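홈 > 어린이 과학교실 > 로봇과 자동화 > 원격 조종으로 로봇 가르치기

로봇에게 길을 보여 주는 방법: 원격 조종 시범
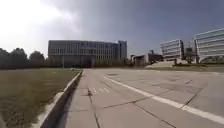 바퀴로 움직이는 로봇에게 일을 가르치는 방법 가운데 하나는 사람이 먼저 해 보이는 것이다. 사람이 조종기로 로봇을 움직이면 로봇은 그동안 카메라에 들어온 장면과 사람이 내린 명령을 함께 저장한다. 이렇게 한 번 해 보이는 것을 '시범'이라고 한다. 바깥에서 길 따라가기를 가르칠 때에는 바닥에 어떤 단서가 있는지가 중요하다. 넓은 콘크리트 바닥에 흰 선이 비스듬히 뻗어 있고, 왼쪽에는 잔디밭과 바닥을 나누는 턱이 길게 이어진다. 조종하는 사람은 이 턱이나 흰 선을 기준으로 삼아 로봇이 지나갈 길을 정할 수 있다. 콘크리트 판 사이의 검은 이음매도 선처럼 보이지만 길을 알려 주는 표시는 아니다. 사람은 이 차이를 금방 알지만 로봇은 배워야 안다.

이 글에서는 Neltia라는 연습용 주행 로봇을 예로 들어 시범을 저장하고 쓰는 순서를 설명한다. Neltia는 Clirent 교육 공방에서 만든 로봇으로, 바퀴와 카메라, 작은 컴퓨터, 무선 통신 장치를 갖추고 있다.

1. 원격 조종이란 무엇인가

원격 조종은 떨어진 곳에서 기계를 움직이는 일이다. 장난감 자동차의 조종기도 원격 조종 장치에 속한다. 조종 막대를 앞으로 밀면 조종기는 막대가 기울어진 정도를 숫자로 바꾼다. 이 숫자가 전파를 타고 로봇에 도착하고, 로봇의 컴퓨터는 숫자에 맞추어 모터를 돌린다.

Neltia에 보내는 명령은 두 가지 숫자로 되어 있다. 첫째는 앞으로 가는 빠르기이고, 둘째는 방향을 바꾸는 정도이다. 방향 숫자가 0이면 똑바로 간다. 0보다 크면 왼쪽으로, 0보다 작으면 오른쪽으로 돈다. 어느 쪽을 0보다 큰 수로 할지는 로봇을 만드는 사람이 정하는 약속이므로 다른 로봇에서는 반대일 수도 있다.

장난감 자동차는 명령을 받아 움직이고 나면 그 명령을 잊어버린다. 시범을 배우는 로봇은 명령을 지우지 않고 파일에 적어 둔다.

2. 무엇을 저장하는가

시범 한 번은 아주 짧은 순간들을 차례로 늘어놓은 것이다. 각 순간에는 다음 내용이 들어간다.

- 카메라 장면
- 그때 사람이 보낸 빠르기 숫자와 방향 숫자
- 바퀴가 돈 양
- 시각

Neltia는 1초에 8번 저장한다. 1초를 여덟 칸으로 나누고 칸마다 장면 하나와 명령 하나를 짝지어 넣는다고 생각하면 된다. 저장하는 횟수가 너무 적으면 빠르게 방향을 바꾼 순간을 놓칠 수 있다. 너무 많으면 거의 똑같은 장면이 쌓여 저장 공간을 많이 차지한다.

짝을 맞추는 일은 까다롭다. 카메라 장면이 컴퓨터에 늦게 도착하면 조금 전의 장면과 지금의 명령이 한 칸에 들어간다. 이런 자료로 배운 로봇은 방향을 바꾸어야 할 때를 제대로 알지 못한다. 그래서 장면과 명령에 각각 시각을 적어 두고, 시각이 가장 가까운 것끼리 묶는다. 이 작업을 '동기화'라고 부른다.

3. 손으로 잡고 가르치는 방법

팔이 달린 로봇은 다른 방법으로도 배운다. 사람이 로봇 팔을 직접 잡고 움직이면 관절에 달린 센서가 각도를 잰다. 컵을 옮기는 일을 가르치려면 팔을 컵 앞으로 가져가고, 손가락을 오므리게 하고, 옮길 곳까지 팔을 끌고 간다. 글씨를 처음 배우는 동생의 손을 잡고 연필을 움직여 주는 것과 비슷하다.

이 방법을 쓰려면 팔이 사람의 힘에 부드럽게 따라와야 한다. 평소처럼 모터가 관절을 꽉 붙들고 있으면 팔이 움직이지 않는다. 그렇다고 모터의 힘을 모두 빼면 팔이 제 무게 때문에 아래로 처진다. 로봇은 팔의 무게를 받칠 만큼만 힘을 낸다.

주행 로봇은 손으로 밀어서 가르치는 일이 드물다. 사람이 로봇 옆에 붙어 있으면 카메라에 사람의 손이나 발이 들어올 수 있고, 먼 거리를 밀고 다니기도 어렵다. 이때는 조종기가 알맞다.

4. 시범에서 규칙 찾기

저장한 자료는 학습 프로그램으로 옮긴다. Clirent 공방에서는 Fastura라는 프로그램을 쓴다. Fastura는 장면을 하나 꺼내 보고 사람이 어떤 명령을 보냈을지 추측한다. 그다음 추측한 숫자를 실제 명령과 비교한다. 두 숫자의 차이를 '오차'라고 한다. 프로그램은 오차가 작아지도록 안쪽의 계산값을 조금 고치고 다음 장면으로 넘어간다.

예를 들어 흰 선이 화면에서 평소보다 오른쪽에 있을 때 사람이 오른쪽으로 돌았다고 하자. 비슷한 시범이 여러 번 나오면 프로그램은 선의 위치와 방향 명령이 관계있다는 것을 계산으로 알아낸다. 프로그램이 '선'이라는 낱말의 뜻을 아는 것은 아니다. 밝고 어두운 점의 배열과 숫자를 연결할 뿐이다.

처음 연습에서는 시범 162개를 사용한다. 같은 길을 똑같이 지나간 시범만 모으지는 않는다. 햇빛이 밝을 때와 구름이 짙을 때, 그림자가 길 때와 짧을 때를 섞는다. 그림자의 가장자리도 카메라에는 선처럼 보일 수 있기 때문이다. 출발하는 자리와 바라보는 방향도 바꾼다.

5. 잘못된 자리에서 돌아오기

사람이 늘 길 한가운데로만 운전하면 로봇에게는 한가운데의 장면만 남는다. 나중에 로봇이 혼자 달리다가 조금 벗어나면 배운 적 없는 장면을 만나게 된다. 그 장면에서 엉뚱한 명령을 고르면 길에서 더 멀어진다. 작은 오차가 점점 쌓이는 것이다.

이 문제를 줄이는 시범을 '복구 시범'이라고 한다. 로봇을 기준선에서 조금 떨어진 곳에 비스듬히 놓고, 그 자리에서 저장을 시작하여 제 길로 돌아오게 조종한다. 벗어나는 동작은 저장하지 않고 돌아오는 동작만 저장한다. 벗어나는 동작까지 넣으면 로봇이 그것도 따라 한다.

6. 조종할 때 지키는 규칙

Clirent 공방의 실습장은 Iwasaki 구역이라고 부른다. 이곳에서는 한 모둠에 2명이 들어간다. 한 사람은 조종기를 잡고, 다른 사람은 정지 단추를 맡아 주변을 살핀다.

- 조종 막대를 천천히 움직인다. 갑자기 밀었다 놓으면 명령 숫자가 크게 튄다.
- 시범 중에 실수하면 그 파일에 '제외' 표시를 한다.
- 사람이나 동물이 가까이 오면 정지 단추를 먼저 누른다.
- 통신이 끊기면 로봇은 스스로 멈추어야 한다. 출발 전에 조종기를 꺼서 확인한다.
- 턱 가까이에서는 빠르기를 낮춘다.

7. 혼자 달리게 해 보기

학습이 끝나면 Fastura가 만든 계산값을 로봇에 넣는다. 이제 로봇은 카메라 장면을 받아 스스로 명령 숫자를 만든다. 사람은 여전히 조종기를 들고 따라간다. 로봇이 잘못 움직여 사람이 막대를 잡으면 조종 권한이 곧바로 사람에게 넘어온다. 이것을 '개입'이라고 한다.

개입한 순간도 저장한다. 로봇이 어디에서 어려워했는지, 그때 사람이 어떻게 고쳤는지가 함께 남는다. 이 자료를 처음 시범에 더하여 다시 학습시킨다. 다시 시험할 때는 같은 출발점을 써서 개입 횟수를 앞의 기록과 비교한다.

낱말 풀이

시범: 로봇이 배울 수 있도록 사람이 해 보인 동작의 기록.
명령: 로봇의 빠르기와 방향을 정하는 숫자.
동기화: 같은 때에 생긴 장면과 명령을 짝짓는 일.
오차: 추측한 값과 실제 값의 차이.
개입: 혼자 움직이는 로봇을 사람이 넘겨받아 조종하는 일.

검색어를 입력하세요 검색 상세검색

이 사이트는 이용 편의를 위해 쿠키를 사용합니다. 동의 설정 변경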